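Keeping Dog Toys in One Place

Posted 2026-03-13 by Ingeborg Hamann

Dog toys end up under the couch, behind doors and in the hall. A single open bin, kept where the dog usually plays, takes care of most of it. It helps to sort on a table before anything goes back in.

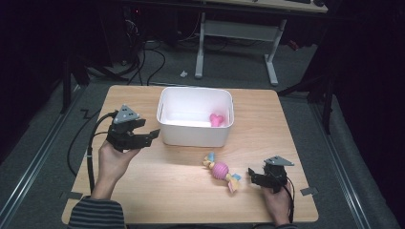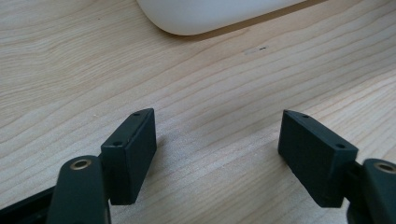

Sorting goes faster if you tip everything out and handle each toy once. Put the bin at the back of the table and work in front of it. A white plastic bin with a rounded rim is easy to wipe out and has no sharp edge to catch your wrist. Small toys go in first. Rope toys with a ball in the middle should be checked before they go in - look at the knotted ends and pull on the tufts. If threads come away in your hand, throw the toy out.

Wash rope toys in a mesh bag and let them dry overnight. Rubber and hard plastic can go in a bowl of warm water with a little dish soap. Rinse well.

Wipe a bare wood tabletop with a damp cloth afterward, along the grain, and dry it right away. For sticky spots use a drop of dish soap on the cloth.

Leave the lid off the bin. Detlef Sperling wrote in to say he keeps half the toys in a closet and swaps them in March and again in the fall. About 40 toys is too many for one bin anyway.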